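Cirkden Terik 120 Key Cabinet
For estate agents, letting offices and block managers

Product code: TERIK-120
Availability: made to order, delivery in four weeks

Overview

The Terik 120 is a floor-standing electronic key cabinet for offices that hold keys to properties they are selling, letting or managing. It stores up to 120 key sets on individually locked positions and records which member of staff removed each set, when it was removed and when it was returned. The cabinet works on its own or linked to the office network.

Each set is attached to a steel fob with a sealed tag inside. The fob carries a number but no address, so a lost set cannot be matched to a property without access to the cabinet records. Fobs can be returned to any free position. The cabinet reads the tag and updates the location within two seconds.

Cabinet and door

The body is 1.5 mm folded steel with a powder-coated finish in light grey (standard) or graphite (to order). The door is hinged on the left and can be reversed on site with the kit supplied. A glazed door is available for offices that want to see the key positions without opening the cabinet, although the solid door is the better choice where the cabinet stands in a room used by the public.

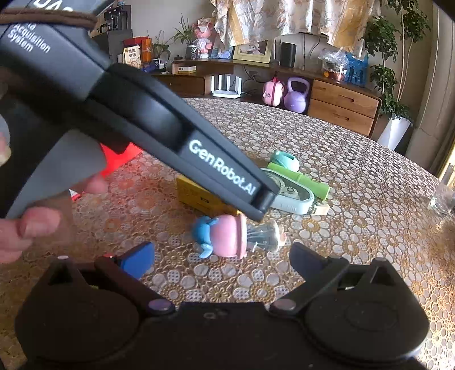
The cabinet must be fixed to a solid wall at four points. Fixings for brick and dense block are included. For stud partitions, order the Zenent spreader plate, which fits between the cabinet and the wall and adds 12 mm to the overall depth. Free-standing use is not supported and will invalidate the warranty.

Access and records

Staff open the cabinet with a PIN, a proximity card or both. Access can be limited by person, by group of properties or by time of day. A typical sales and lettings office sets up three groups: sales, lettings and managed blocks. Contractors can be given a single-use code that releases one set only and expires at the end of the day.

Overdue sets are shown on the cabinet screen and, if the cabinet is networked, sent by email to the office address. The record holds the last 20,000 movements and can be exported as a spreadsheet.

Keys and fobs

Each position takes a bundle up to 65 mm wide. Large mortice keys and bundles with gate remotes should be placed in the bottom two rows, where the spacing is greater. Decorative keyrings can remain on the bundle provided they fall within the 65 mm limit – anything larger may stop the next fob from locking.
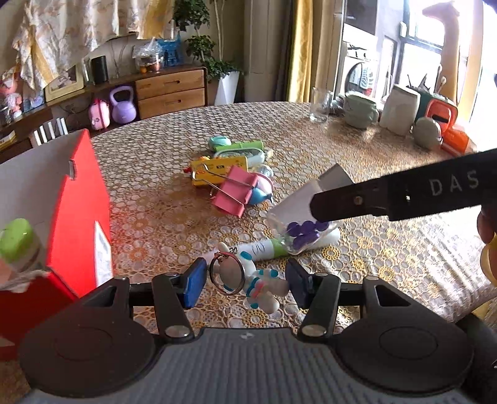 Rabbit keyring with blue ears and a pink bow, on a patterned tablecloth.

Fobs are joined to the bundle with a crimped steel loop. The loop cannot be reopened and has to be cut when a property leaves the books. A pack of 25 spare loops is supplied with each cabinet.

Specification

Key positions: 120
Height: 1485 mm
Width: 720 mm
Depth: 148 mm
Weight, empty: 46 kg
Power: 230 V mains, 13 A plug
Battery backup: 4 hours
Network: wired, RJ45
Operating temperature: 5 to 40 °C
Warranty: two years, parts and labour

Supplied with the cabinet

120 numbered fobs
25 spare loops and crimping tool
Wall fixings and drilling template
Door reversing kit
Two manual override keys

Options

Glazed door
Graphite finish
Zenent spreader plate
Seppälä card reader, for offices already using Seppälä door entry cards
Extension cabinet, 60 positions (shares the screen and power supply of the main unit)

Delivery and installation

Delivery is to a ground-floor room. Upper floors can be quoted for if stair width and the number of turns are given with the order. Installation takes half a day, including adding staff and testing each position. A mains socket is needed within 1.5 m of the cabinet's lower right corner.

Cabinets ordered for installation in August should be confirmed by 3rd June. Override keys are sent separately by tracked post and must be signed for by the person named on the order.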